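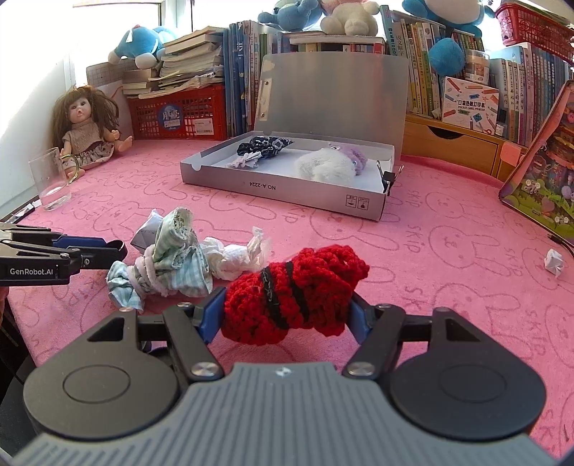
soreck-yarnlog README

안녕하세요, 제가 뜨개질하면서 쌓아 온 실 기록을 모아 둔 저장소예요. 원래는 휴대폰 메모장에 아무렇게나 적던 건데, 같은 실을 두 번 사고 바늘 호수까지 또 헤매고 나니까 이건 좀 아니다 싶더라고요 ㅎㅎ 그래서 표로 옮기기 시작했고, 지금은 2000줄이 됐습니다. 한 줄이 스와치 하나예요.

들어 있는 파일

swatches.csv: 본 데이터. 실 이름, 색 번호, 바늘 굵기, 10cm 코수와 단수, 세탁 전후 크기
yarns.csv: 실 목록. 혼용률은 라벨에 적힌 그대로 옮겼어요
notes.txt: 제 잡담. 안 읽으셔도 됩니다 (가끔 쓸모 있는 말도 있어요!)

열은 모두 11개고, 이름은 전부 영어 소문자예요. 빈칸은 "안 쟀음"이라는 뜻이지 0이 아니니까 평균 내실 때 꼭 빼 주세요. 저도 한 번 그대로 평균 냈다가 조끼가 아기 옷이 될 뻔했어요.

재는 방법

스와치는 가로세로 15cm쯤 넉넉하게 뜨고 가운데 10cm만 잽니다. 가장자리는 말려서 믿을 게 못 돼요. 세탁은 미지근한 물에 울샴푸 조금, 수건으로 눌러 물기를 빼고 눕혀서 하룻밤. 핀은 안 꽂아요. 코바늘 스와치는 craft 열에 crochet라고 적었고, 짧은뜨기랑 한길긴뜨기만 있습니다. 모사뜨기나 팝콘뜨기는 제가 셀 때마다 숫자가 달라져서 포기했어요...

알아 두실 점

제 손땀이 꽤 빡빡한 편이에요. 느슨하게 뜨시는 분은 바늘을 한 단계 내려서 비교해 보세요. 그리고 Castaño 면사는 8월에 몰아서 떴는데, 손에 땀이 나서 그런지 유독 코가 촘촘하게 나왔어요. 그 구간은 humid 열에 y로 표시했습니다. Stutex 쪽은 라벨이 떨어진 타래가 여섯 개 있어서 색 번호 대신 제가 붙인 별명이 들어가 있어요. "덜익은감" 같은 거요. 진짜 번호 아시는 분은 이슈로 알려 주시면 정말 감사하겠습니다!

Skorthorpe 양모는 Houshang Hashemi 님이 재서 보내 주신 값이고, 손이 다르니 maker 열로 구분해서 쓰세요. 인치로 보내 주신 걸 센티로 바꾸는 스크립트(convert.py)는 Wálter Muñoz 님이 짜 주셨어요. 덕분에 반올림 실수가 싹 없어졌습니다.

쓰는 법

그냥 엑셀로 여시면 돼요. 한글이 깨지면 불러올 때 인코딩을 UTF-8로 골라 주세요. 도안에 숫자를 가져다 쓰셔도 되고 판매용 도안도 괜찮아요. 출처만 한 줄 남겨 주시면 됩니다.

할 일

모헤어 합사 정리하기
양말실 늘어남 다시 재기
notes.txt 오타 고치기 (언젠가는요)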